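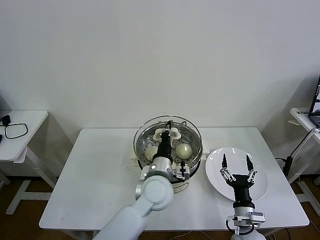

Trollarora album launch — venue safety walk-through
Skendwood Hall, Nov 2, 2004
Checked by: Obed Mahama. With: Zuweira Asamoah (venue)

Main doors — OK. Both leaves open fully, bolts off.

Side exit, stage left — NOT OK. Flight cases stacked across it. Moved while we were there, needs a sign. Zuweira to tape the floor.

Exit signs — one dim over the bar. New bulb before doors.

Capacity — 900 standing. Guest list already almost 900 with no crew on it. Dzifa to cut it, told her by phone.

Stage deck — OK except riser for drums, rocks at back. Shim or swap.

Cables — DJ table run not covered. 4 ramps needed, 2 on site. Clirkness bringing the rest with the PA.

Rigging — certs seen for the front truss. Rear truss cert not seen, Clirkness say its in the van. No lights go up on it until I have the paper in my hand.

Extinguishers — 8 tagged, all in date. The one by the monitor desk is off its hook, sitting on floor. Rehang.

Haze machine — detector isolation to be agreed with Glenys Donnelly, in writing. Not done yet.

Green room / catering — extension lead under rug, removed. Hot items on there own wall socket. Kettle cord fine.

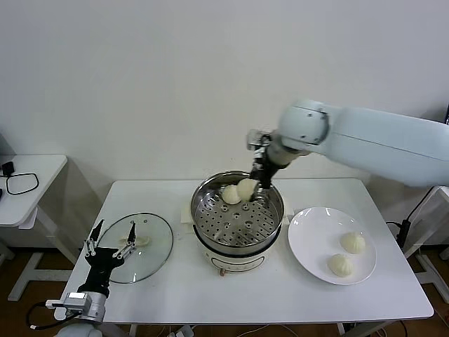
Steamer with buns, on table against wall.

Sound level — limiter tested, OK. Earplugs at bar — box empty, reorder.

First aid — Fadwa Cherkaoui on from doors to close. Kit checked, short on burn dressings.

Recheck side exit, rear truss and riser after soundcheck. Dogbe set does not start untill these are signed.

O.M.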